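4. The Tamard Tabletop Kit

4.1 What the kit contains

Tamard is a simulation kit for tabletop manipulation, offered by Hedier to teaching labs and small research groups. We reviewed the release that came out in January and were pleased by how quickly it got us to the interesting part of the work. A user picks an arm model, loads a board, and chooses loose pieces from a library of 107 shapes: letters, polygons, bars, arrows and a good number of odd ones that fit no family at all. Every piece has a mass, a friction value and a collision body that can be edited in a plain text file. We changed friction on the bars many times in a single afternoon and never had to restart the program!

The board itself is a simple slab with sloping perspective in the default view and no furniture, walls or floor around it. At first we missed the background clutter that the Harasym package provides. After some weeks we had come to like the plain setting, as it makes a failed grasp very easy to spot in a long run of logs. Figure 1 gives two views of the workspace during our trials. 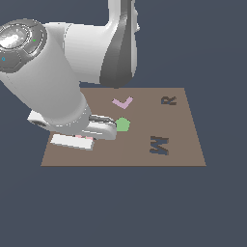
Shape sorting is the task that ships with the kit, and we kept it as our baseline. A policy receives a written goal such as "pick up the pentagon" and must bring the gripper to the right piece without pushing its neighbors off the board. Flat pieces are harder than they sound. The fingers have to come in low, and a small error in height either misses the piece or presses it into the surface, where the contact solver must cope with a very stiff collision. Tamard handled these cases well at its default step rate of 256 per second. We tried slower rates too and saw bars begin to jitter under the fingers, so we would leave that setting alone.

4.2 Arm models and views

Surface detail on the arm models is far better than we expected from a kit of this size. The wrist carries its controls as modeled parts, down to the directional pad and the colored symbols on the buttons, and the shells have proper seams and highlights. None of this matters to a policy trained on joint states. For one trained on pixels it matters a great deal — glossy highlights on a dark panel are exactly the kind of thing that a vision encoder latches onto. Iveta Vondráček, who ran the pixel trials at Tanham, found that policies trained with the shiny materials switched off did worse once the materials came back on, and she now trains with both.

The kit also lets the user place views freely. An elevated view from the front keeps most pieces in sight, while a view closer to the wrist can lose half the board behind the arm. We ran 133 episodes with each and kept the object layouts the same across the two sets. The close view made the policy slower to commit to a target, though it was a lovely test of memory: pieces hidden by the housing had to be remembered from earlier steps. We strongly encourage other groups to try it. 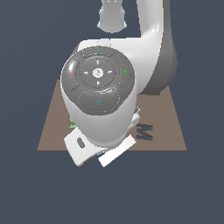
Figure 1. Two views of the simulated workspace, with the arm above the board.

4.3 Setup effort and open issues

Installation took one morning on a standard lab desktop. The sample tasks ran on the first attempt, and the scripting layer is small enough to read in full before lunch. Six students used the kit with us, most of them new to simulation, and all had a custom layout running by the second session.

Two problems remain. Letter pieces turned on their sides are sometimes given the wrong label in the goal text, and the log viewer drops frames when several runs are open together. Hedier has acknowledged the first and sent us a patch, which we have not yet tested. For the second we wrote a short export script that saves each run to its own folder — clumsy, but it has held up through all the trials reported in Section 5.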